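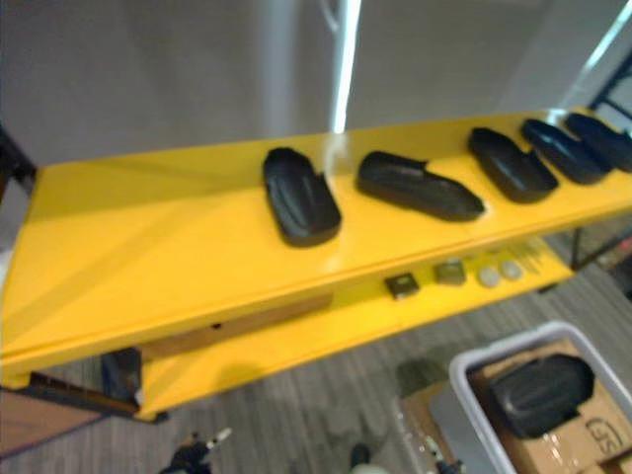 Home & Garage > Shelving and Storage

How do I keep shoe-shaped forms in line on a glossy metal shelf?

Posted July 15, 2019 by lowershelf_larry

I took over the storage corner of a small repair shop in Urio, and with it came a long yellow two-level shelf. It's a very yellow shelf. You could land a plane by it.

The top level holds a row of black forms shaped more or less like the inside of a shoe, rounded at one end and longer at the other. They get used, they get put back, and whoever puts them back has a personal theory of which way they face. I line them up at the back of the shelf in the morning. By late afternoon they look like a crowd leaving a ball game. The paint is slick, and the forms don't have one honest flat side between them, so a bump to the shelf moves everything a little.

The lower level gets the odds and ends: little square blocks, a couple of pale discs I'm told are important, and whatever cardboard box has come to rest there lately. We keep more boxes on the black metal rack at the left end, which butts right up to the yellow unit, so I can't move anything in that direction.

What I'd like:

A way to mark where each form goes that doesn't wreck the paint
Something to stop them sliding
Some use for the lower level that isn't "misc"

Budget is $60. I have already been told to buy a cabinet. Thank you, I have met cabinets.

3 replies

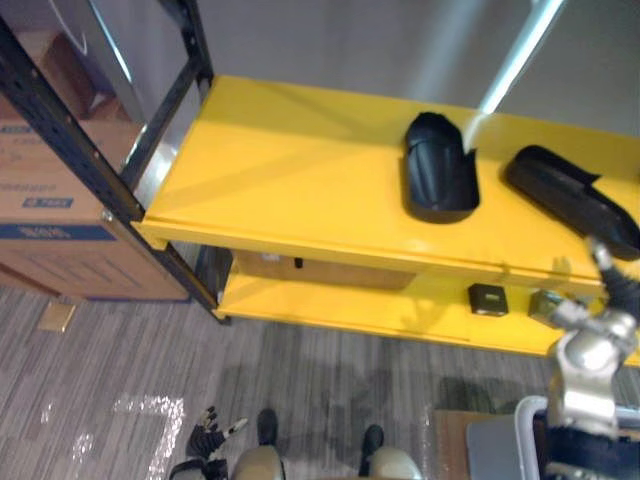
gravel_and_twine

Start with the sliding, because labels on a shelf where things wander only give you a written record of where they used to be.

Get a roll of thin rubber drawer liner, the open mesh kind with no glue on it. Kestari makes one that's decent and costs 11 dollars. Cut one long strip a bit narrower than the shelf so the yellow still shows along the front. Wipe the paint down first with dish soap and water and let it dry all the way, or the liner will skate around on the dust and you'll be back here by October.

For the marking, trace each form onto brown paper, cut the shapes out, and tape them under clear contact paper on top of the liner. It's the tool-board trick laid flat. People who will cheerfully ignore a label have a hard time setting something down crooked on its own outline. I don't know why this works on adults but I have seen it work on my brother-in-law, so the bar is low.

Pick one direction for the toes and stick with it. It doesn't matter which. Also decide now whether they sit open side down or lie flat, and trace them that way, or half your outlines will be wrong by lunch. Leave enough space between them for a hand. I packed mine tight the first time and every time I grabbed one I got its neighbor too.

Lower level: shallow trays, one per kind of thing. Blocks in one, discs in another. Put the trays toward the front where you can reach them without kneeling,

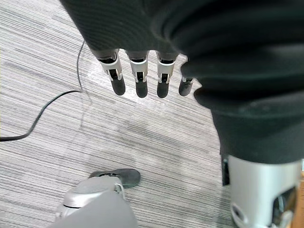 and give the cardboard boxes a place on the rack so they quit drifting over. If a box has to stay on the lower shelf, run it lengthwise along the back and write on the side that faces out. I skipped that step once and spent a winter opening the same box of hinges.

pernetti_st_basement

Buy a cabinet. Sillell has one for $389 and it locks.

lowershelf_larry

Replying to myself because I can't figure out how to reply to anyone else.

Liner is down and it does grip. I used the leftover piece on the lower level so the discs stay put. The outlines took me two tries. I traced the first set with the forms facing the other way, which I'd like to blame on the lighting.

The cabinet comes to several times my budget, but I appreciate the consistency.

One follow-up if anybody's still reading: the contact paper is bubbling along one edge. Do I peel it and start over, or poke it with a pin and pretend?

gravel_and_twine

Pin. Then press it flat with an old gift card, working toward the hole.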